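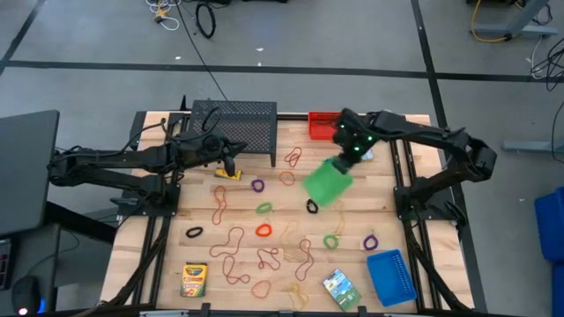
Small things are the hardest things to keep in order in a house. A big thing, like a vacuum cleaner, has one place and everybody knows it. But hair ties, strings, spare buttons, picture hooks, keys for windows, the little bag of screws that came with the bed, these travel from room to room and in the end they all meet in one kitchen drawer. In my apartment this drawer was so full that it opened only half way, and I had to put my hand in flat to push down the tape.

I sorted it last December, over several evenings, and after that I did the hallway and the bathroom cabinet with the same method. I write down what I learned, perhaps it saves you some time.

Take everything out first

I tried before to tidy a drawer while the things were still inside. You move the same scissors from left to right and feel busy. Now I spread an old sheet on the biggest flat place I have and turn the whole drawer over on it. Choose a time when the table will not be needed for dinner. I start at seven in the evening, after we have eaten, and if I am not finished I fold the four corners of the sheet together and put the bundle in the bedroom until the next day.

Clean the empty drawer before you do anything else. Crumbs sit in the corners and a dry paintbrush takes them out better than a cloth. If there is something sticky, lay a wet cloth on it for ten minutes and then wipe. Do not pour water in a drawer made of pressed board, the bottom will swell and it will never slide well again.

Sort by where you use it

Most advice says to sort by kind: all tapes together, all strings together. I did this for years and I think it is wrong for a small home. I use kitchen string in the kitchen and parcel string at the desk, and they do not need to know each other. So I ask only in which room my hand will look for the thing. The pile for each room goes on a tray and the tray is carried there the same evening.

There is always a last pile with things which I do not recognize. I put them in an envelope, write the month on it and keep it for one year. From my last envelope I took back two things, a plastic foot of the washing machine and a key. The rest I threw away without opening it again.

Boxes and baskets

Please do not buy containers before you sort. I did this mistake with a set of clear boxes from Telico, very nice boxes, and they were 12 millimeters too high for my drawer. They live in the closet now and hold light bulbs. Measure the inside height of the drawer with the drawer pulled out, then take away a little for the rail above.

Inside a drawer, low boxes with straight walls are best. Tea boxes, the lower half of a phone box, the lid of a shoe box cut and folded. They look poor when you begin, but after a month you know which sizes you really need and then you can replace them with something prettier.

On a shelf I prefer baskets, and with holes if possible. You see through the side what is inside, and dust falls out when you shake them over the sink. Plastic ones can be washed in warm water with dish soap. Wicker ones should be brushed and only wiped, then dried far from the radiator. Do not fill any basket more than two thirds, otherwise you must take out the top things each time, and these top things stay on the shelf beside it.

Hair ties, rubber bands and strings

- Hair ties: hang them on a carabiner or a shower curtain ring, and hang the ring on the inside of the bathroom door. When the ring is full, no new ones are bought.
- Rubber bands: they become dry and break after some time. Stretch each one once, and if it shows little cracks, throw it away. Keep them in the dark.
- String: put the ball in a jar with a hole in the lid, and pull the end out through the hole. For short pieces, wind them around a clothespin and close the end in its mouth.
- Ribbons from presents: iron them on low heat between two pieces of paper, then roll. My friend Xiaoyan Cheng pulls them over the outside of a hot kettle, but I burned my finger with this and went back to the iron.
- Shoelaces: tie each pair together in the middle, loosely, and write the length on a bit of paper tape.

Labels

I write labels with pencil on paper tape, never with the marker. In the first weeks the contents change often and pencil can be erased. Put the label on the side you see when you stand normally, and for a low drawer this means the top edge. Write what other people in the family would say. I had a box called "fasteners" and my husband asked me for three months where the picture hooks were.

How to keep it

Once a month I open the drawer and take out what came in by itself. This needs five minutes, if you do it really each month. In our home the receipts are the worst, so I put a small dish near the door for them and empty it when I pay the bills.

If the drawer is stiff, rub the rails with the end of a white candle and move it in and out several times. For metal rails with rollers, wipe off the old grease first and use only one drop of sewing machine oil on each side.

Filed under: Home > Storage and tidying > Small spaces

You may also like
Washing a wool blanket in the bathtub
How to take candle wax from a tablecloth
A shelf over the door, and what I keep there
Descaling the kettle without vinegar smell
Which lids fit which jars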